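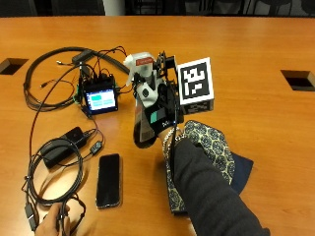
文／祝书宁　本刊特约撰稿人

大会议桌是最难脱手的办公家具。椅子可以一把一把地卖，文件柜送到学校和诊所总有人要，唯独会议桌，进门时花了多少力气，出门时往往要花更多。许多公司搬家前才想起来量电梯，量完以后就开始打电话问有没有人愿意白拿。

Zodstead的旧家具生意集中在铁路南边的几条街上，原来是卖建材的，后来建材商搬去了城外，空出来的库房层高够、门也宽，适合堆大件。Huerta是其中面积较大的一家，库房里竖着放的桌面占了整整一面墙，每块背后用粉笔写着长宽和来处。店里的人说，写来处主要是方便退换时查账，买家倒是很少问。

行情跟着租约走。Zodstead的写字楼合同多在五月到期，四月底开始，收货的车就排得很满，到了六月库房里几乎没有下脚的地方，价格也在那时候最低。想买便宜桌子的人如果能等，夏天去最合适。到了秋天，新公司陆续开张，成色好的先被挑走，剩下的要么太大，要么修过。

一张用过的实木会议桌，收购价和零售价之间差得很远，外行人常觉得店家心黑。把账拆开看，差价大半花在搬运上。大桌面进不了电梯就得走楼梯，走不了楼梯就得从窗口吊，吊装要另外请人，还要跟物业约时间，有的楼只准晚上七点以后作业。Huerta去年从一栋老楼里收过一张桌子，搬运费合下来3000，比桌子本身的收购价还高。那张桌子后来在库房里放了很久，最后卖给一家餐馆，餐馆嫌长，锯掉了一截。

锯桌子在这一行里不算稀奇。会议桌的长度是按房间定做的，换了房间就不一定合适，与其等一个尺寸正好的买家，不如截短了卖给更多的人。截下来的料做搁板、做窗台，也有人拿去做砧板，不过旧桌面上的漆要先刮干净，家具漆不能直接碰食物。椭圆的桌面最麻烦，截了以后弧线接不上，多数店家宁可整张放着。

检查旧桌子，内行先看底面。正面可以打磨上漆，底面很少有人动，受潮、虫蛀、开裂都留在那里。再看桌腿与桌面相接的地方，螺丝孔如果换过位置，说明桌子拆装过不止一回，孔边的木头可能已经松了。拼接的桌面要蹲下来平着看过去，接缝两边高低不平的，摆上杯子就能感觉出来。最后才看漆。亮光漆显脏也显划痕，好处是擦起来省事，在窗边用久了颜色会变深，搬走台灯或者电话，底下常有一块颜色浅的印子。

走线孔是另一件买家关心的事。早些年的会议桌没有孔，电话线从桌边垂下来，后来办公室里的线越来越多，不少公司请木匠在桌面上现开。手艺好的会做一圈收边，手艺差的切口毛糙，水渗进去，过几年孔周围的木皮就鼓起来。Pikbridge有一家专做修补的作坊，活计里很大一部分就是补这种孔：把鼓起的木皮切掉，填平，再贴一块纹路相近的。要求补到完全看不出来的客人也有，价钱要高出许多，作坊一般会劝他们在孔上加个盖板，花费小，以后还能用。

Pikbridge离Zodstead坐车两小时，从前是家具厂聚集的地方，本地人对木头熟悉，镇上现在还有人家用厂里流出来的次品桌面当院门。厂子陆续关掉以后，一部分工人转做修补，活从外地来，修完再运回去。来回的运费不低，所以普通的刨花板桌子没有人送修，送来的大多是实木，或者木皮够厚、经得起打磨的贴面桌。分辨的办法是看边缘，实木的纹路从桌面一直走到侧边，贴面的到了棱上就断了。

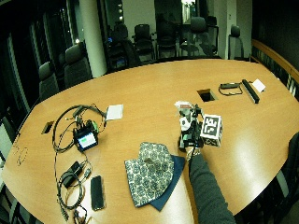

打磨是最费时间的一道。旧漆用机器磨，边角和弧线只能上手，磨深了就露底，整块木皮要重贴。作坊里一张大桌从进门到出门通常要四个星期，其中有一半时间是在等漆干。雨季更慢，漆面会发白，遇上连着下雨的日子，作坊干脆只做拆装和补孔，把上漆的活往后推。客人催得急的，可以改上木蜡油，干得快，也好补，缺点是怕烫，杯子放上去容易留圈，每年还要重新擦一遍。

日常保养没有多少讲究，问过的几家说法都差不多。清洁剂先喷在布上再擦，不要对着桌面直接喷，尤其要避开接缝和走线孔。布用软的，拧干。酒精会伤某些老漆，拿不准的时候先在桌子底下不起眼的地方试一试。各种号称能填平划痕的上光蜡，修补作坊的人普遍不喜欢，蜡层积得厚了，以后重新上漆时附不住，得多花工夫清掉。

买桌子的人也在变。从前旧会议桌的主顾是小公司，图便宜，买回去照旧开会。眼下办公面积普遍收缩，要大桌子的公司少了，买家里多了培训班、裁缝铺、社区图书室和合租的工作室。他们看中的是台面大、结实，能几个人同时摊开东西干活，至于桌子原先配不配套、颜色跟墙搭不搭，问得不多。裁缝铺尤其喜欢长条桌，布料铺得开，只是高度不够，要在腿下垫一截。图书室怕尖角，挑圆角和椭圆的，那些截不了、压在库房里的椭圆桌，这两年总算有了去处。

也有只租不买的。Mandus原本做展会家具出租，后来把一部分旧会议桌也收进租赁目录，按月计费，包送包取，桌面磕碰在一定范围内不另收钱。租客多是项目做几个月就散的团队，买一张桌子到头来还得想办法处理掉，租反而省心。按Mandus公布的价目，租满一年的花费已经接近买一张成色不错的旧桌，所以打算长期用的人并不划算。合同里还有一条容易看漏：桌面不得自行开孔，开了就算买下。

送货前，店家一般会要求买家自己量好通道，有几处常被忘记：门框要按净宽量，门扇本身占掉的厚度得减去；楼梯转角要量对角线；电梯要看轿厢的深度，也要看门的高度。能拆成两段的桌子好办得多，接缝下面有连接件，松开就能分。装回去时先放平再拧紧，顺序反了，接缝会翘。旧桌子的连接件常有缺损，Huerta的库房里专门有一个抽屉放这些零件，型号杂，有时候要把桌子底下拍下来发过去，店里的人照着一个一个比对。

至于没人要的桌子，最后的去处是锯碎。实木的还能当料卖，贴面的和刨花板的含胶，不能随便烧，要付处理费。Zodstead的几家店都碰到过公司搬走以后把桌子留在原处的情形，房东打电话来，开口先问收不收钱。碰上楼层低、通道宽的，店家愿意免费拉走。楼层高的，就得看那张桌子值不值得请人吊下来了。

最后更新：5月

相关文章
写字楼里的旧地毯都去了哪里
Pikbridge：家具厂关门以后
办公椅的气压杆能不能换
租一间小工作室要看哪些条款
木蜡油与清漆的选择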